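I finally switched banks, and I'm so happy about it that you all have to hear the whole thing!

For years I had everything at Prarby. Checking, savings, the little holiday account I opened in college and forgot to close. It was fine. The branch was close, the pens worked. Then in September I sat down with my statements and a cup of coffee and added up what my savings had earned me over the year. 87 cents. I checked it again on the calculator and got the same thing.

So I went shopping. I looked at Flider first, because two people at work love it, and the app really is lovely - big clear numbers, and you can name each savings pot whatever you want. But you need to keep 1642 dollars in there to get the good rate (I have no idea who picked that number) and I know myself. The first time the car needs tires I'd be under it.

Kilau has no minimum at all, no monthly fee, and a rate that made me sit up straight. I signed up on a Thursday evening while the rice was cooking. Ten minutes! I typed in my details, took a picture of my license, picked a password, and moved 100 dollars over as a test. It was there by the next morning. I moved the rest before lunch.

The part I was dreading was the automatic payments. I made a list on the back of an envelope and came up with 10 of them, including a magazine I thought I'd canceled. I changed two or three a night and it was almost fun, like cleaning out a closet. If you're doing this yourself, leave some money in the old account for a month. My water bill went through at Prarby one last time and I was very glad I hadn't emptied it. 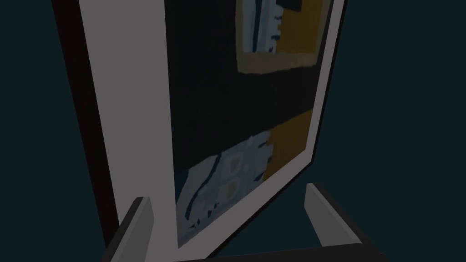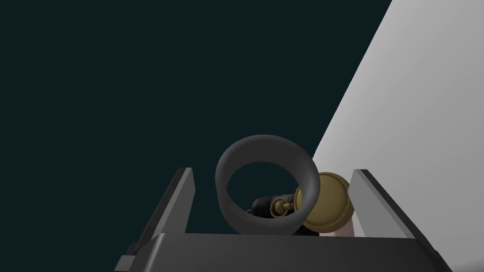

I still miss having a real person at a counter, I'll admit that. Kilau only does chat and phone, and the one time I called I was on hold long enough to fold all the towels. The woman who picked up was wonderful, though, and fixed my mailing address on the spot.

Next up is the emergency fund. I want to set up a transfer for every payday, even a small one, and see where it is by spring. A reader from Ait Ali wrote in last month asking if I'd do a post on CDs, and yes, I'm reading up on them now - give me a couple of weeks!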